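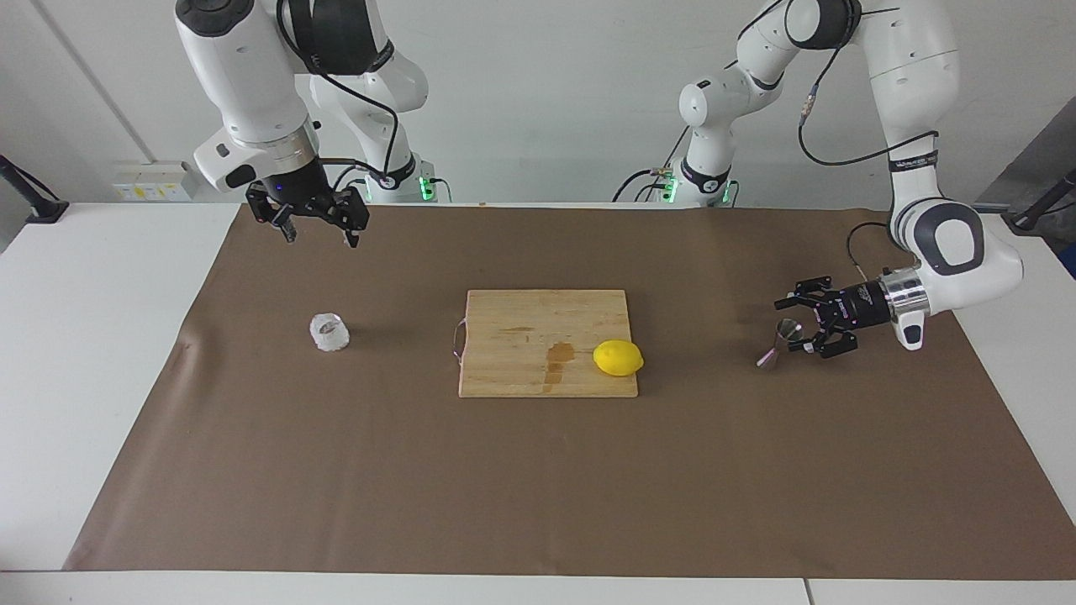

Notes on collecting, part four

The drink-pouring set is up to 982 episodes as of this afternoon. The target for the first training run was 700, and I kept going past it for reasons that have more to do with the left arm than with the right.

For anyone who missed the earlier parts: two arms, teleoperated, one task per session, every episode saved with joint positions, gripper state and video from a fixed camera. The software on the recording side is Pestar, which I still like, apart from its habit of dropping the final half second when the disk is busy. The operator now holds still for two seconds before ending an episode. It costs very little and I have stopped losing endings.

The first 200 episodes were close to useless. I had put every object in the same spot each time, and the policy trained on them learned the spot. Move the jigger by a hand's width and the gripper closed on air, quite confidently. I threw the set out and wrote a placement script that prints a position for each object before every episode. The lemon gets a position and a heading, the cutting board gets a heading only, and the glass and the jigger can go anywhere at least one arm can reach.

The jigger remains the hard one. It is small, it narrows in the middle, and it is polished steel, so its color depends on whatever is next to it. On brown paper it picks up the paper. I considered painting it matte gray and decided against it – a policy that only works on a painted jigger is of no use to me. What helped was grasp height. I had been letting operators grab it wherever they liked, and we ended up with two styles, rim and waist, which the model averaged into something between the two that slipped. The written instruction is now waist only. Slips in playback went down a lot, though I have not measured it properly.

Paper gets replaced when it tears. Creases and stains stay in. I tried changing it every session in February and the resulting model was noticeably worse on old paper.

Failed grasps are kept if the operator recovers within the same episode, and tagged. Failures without recovery go to a separate folder that I have not used for anything yet.

Next is the Hulstead task list, which adds handovers between the arms. I expect around 1,385 episodes before that is worth training on, and the placement script will need a rule for the strip in the middle where both grippers can reach. At present it treats the two halves as separate tables.

Posted November 21, 2021. Filed under: data collection, bimanual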